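Home | Places to stay | Getting there | Food | Talk | Random page

Guesthouses of Grarville
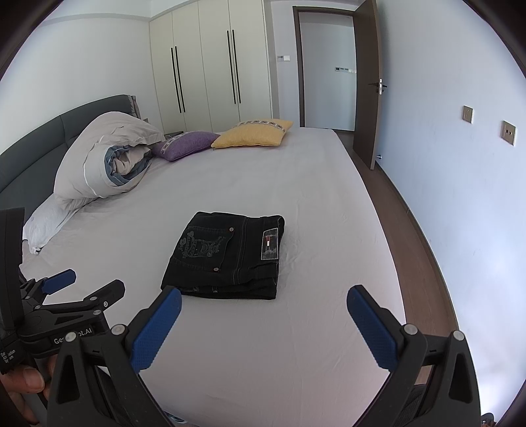
Folded black jeans on a bed with a pale fitted sheet.

Grarville is a small harbor town with far more beds than you'd guess from the road, and most of them are in guesthouses instead of hotels. I've been looking after this article for a while now (I stay there every December, so I'm hardly neutral), and I try to keep it up to date – write on the Talk page if something has closed.

Background

The guesthouse trade started with the ferry. Boats from Osgate used to come in too late for the last bus inland, so families along the harbor began renting out their front rooms for the night. The late boat is long gone, but the habit stuck! A guesthouse in Grarville still usually means a family house with a few rooms upstairs, breakfast included, and a front door that gets locked at 11 p.m. You'll be given a key if you ask for one.

The Ağca

The oldest one still running is the Ağca, on the hill behind the fish market. It has 11 rooms, which makes it a giant by local standards, and it was opened by Alper Polat, who had cooked on the ferries before that and clearly never lost the knack. The breakfast is the big draw: eggs with peppers, white cheese, olives, and a quince jam I've never managed to find in a store. Rooms at the front look over the harbor and get the morning noise from the market. The back ones are smaller and much quieter, and I'd take one of those every time. There are two family rooms on the top floor, up a steep staircase, so think twice if you're hauling heavy suitcases.

Lastex House

People always ask about the name. Lastex House was the office of the Lastex swimwear workshop, and when the workshop moved out, the new owners kept the sign over the door and borrowed the name. The rooms are plain and bright with high ceilings, and there's a shared kitchen on the ground floor, handy if you're staying a week or more. No breakfast, but the bakery next door opens at 6 a.m.

Prices and booking

A double room in the low season costs around 78 a night with breakfast, a little less without. Summer prices go up quite a bit, and the better houses ask for a minimum stay of two nights. Most owners would rather get a phone call than an email – I've had emails sit unanswered for weeks and then had a room sorted out in one short call. Cash is still the norm in the smaller places.

Getting there

The bus from Osgate stops at the harbor gate, and everything listed on this page is within walking distance of it, though the walk to the Ağca is uphill all the way. Parking along the harbor is for residents only in summer. Use the lot by the old ice house.

See also: Osgate ferry; Grarville fish market

This site uses cookies to remember your settings. Accept | Manage cookies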